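Larnholm workshop notebook
18th March

Trail counters, continued from the last entry. All the Hedetti units are now back in from the winter storage box and have had new batteries. The purpose this week is to get them tested and sited before the first guided walks, so that we have a usable figure for visitor pressure on the marsh boardwalk. Last year's data had too many gaps to be worth plotting.

Bench check first. Each unit was set up on the long bench at hip height, pointing at the door, and walked past ten times in each direction at normal pace. Units A, B and D counted every pass. Unit C missed three, all in the same direction. Cleaned the lens with a damp cloth and ran it again: no misses. There was a film on it, probably salt. Add lens cleaning to the monthly round and not just the start-of-season check.

Unit E does not wake up. Battery contacts are green. Brushed them, no change. Left it open on the windowsill to dry out properly before deciding whether it is scrap.

Clocks: A was an hour out, which explains the odd dawn peak in the old file. Everything is now set to local time, and the offset is written on the inside of each lid in pencil. Please do not change the clocks in the field for any reason. If one is wrong, write down how wrong and correct it in the sheet.

Field trial, Cisneros hide path. Unit B was put on the gatepost, with the sensor facing across the path into the alder trunks. It logged 863 passes over the trial. The tally kept from the hide does not come anywhere near that. Going through the hourly file, 177 of the passes fall in the hours of darkness when the gate was locked. Some of that will be deer, which use the same gap, and some is the bramble on the far side moving in the wind. The daytime overcount is harder to account for. Groups stop at the gate to read the board and then mill about in the beam, so one party of six can easily register as a dozen or more.

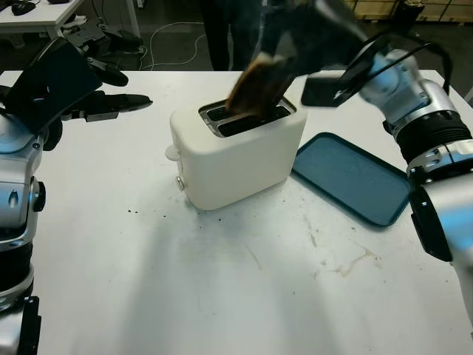 Toaster, with a browned slice held above the rear slot.

Changes made after the trial:

Moved B along the path by 21 paces, to the narrow stretch between the two ditches. People walk in single file there and there is nothing to stop and look at.

Cut back the bramble. It will need doing again in July, when growth is at its worst, but not before the warblers have finished in it.

Sensor height raised slightly to clear the backs of the smaller deer. This means small children will be missed. We accepted that for the present. School parties are recorded in the bookings sheet in any case, and can be added from there.

Sensitivity left at the middle setting. The high setting picked up the reeds even on a still day.

Tried two units as a pair, to get direction of travel. They were mounted 300 mm apart on one board and the logs compared by time stamp. The stamps are only to the whole second, so at walking pace the two events usually land in the same second and the order is lost. Would need a much wider spacing, and then parties overlap. Not pursuing it. A single beam and halving the total is good enough for an out-and-back path, provided everybody comes back the same way, and on the Cisneros path they have no choice.

The Huso loop is different. It is signed clockwise, but the guides report that a fair number of visitors go round the other way to reach the heron pool sooner. Halving would be wrong there. Proposal is one unit just past the fork on each arm, each total left as it stands, and the two added and then divided by two. Anyone who turns back early on the same arm is still counted correctly. Anyone who passes the fork and thinks better of it is counted as well, and I do not see a cheap way round that.

Housings. The green boxes are better hidden than the grey ones but get hotter in full sun. Used green under trees and grey on the open boardwalk. Two of the grey lids have perished seals. Cut replacements from the sheet left over from the boat hatch. Sprayed both with the hose for ten minutes and found no water inside. Not a proper immersion test, but they will not be immersed unless the whole boardwalk goes under.

Fixings: stainless only from now on. The plated screws used last season have stained the posts, and one head sheared on removal. The stub is still in the post at the jetty end, so drill beside it, not through it.
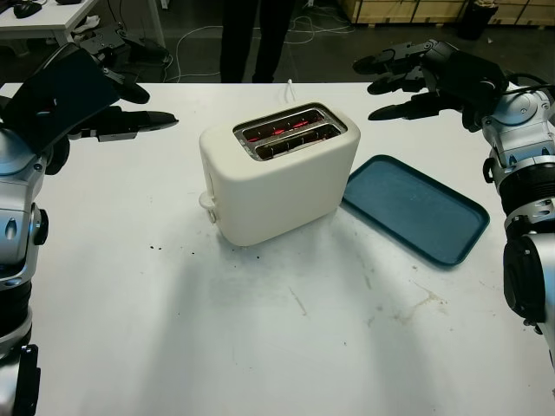 Toaster on, lever down. Empty tray to the right.

Signs. Guides asked for a small notice at each unit saying what it is. Agreed. Wording kept short: it counts people passing, it takes no pictures, please leave it alone. Printed on the waterproof stock and pinned beside the box, not on it, so that the lid can be opened without taking the notice down. The old notice said "monitoring equipment" and visitors assumed it was a camera.

Spreadsheet. Raw download goes in the first tab and is never edited. Corrections go in the second tab with a note. Night hours are flagged but not deleted. If we want to argue for a limit on walk size in the nesting season, somebody is going to ask to see the unaltered numbers.

Outstanding
Unit E: retest once dry.
Download lead: only one works. Order a spare.
Huso fork: check whether the left-hand post is sound. It moved when leaned on.
Repeat the manual tally at the new position of B, two people, one at each end, full morning. Use the clicker and not pencil strokes.
Ask the guides to note party size and start time on the back of the booking slip.
Spare desiccant bags are in the tin marked nails.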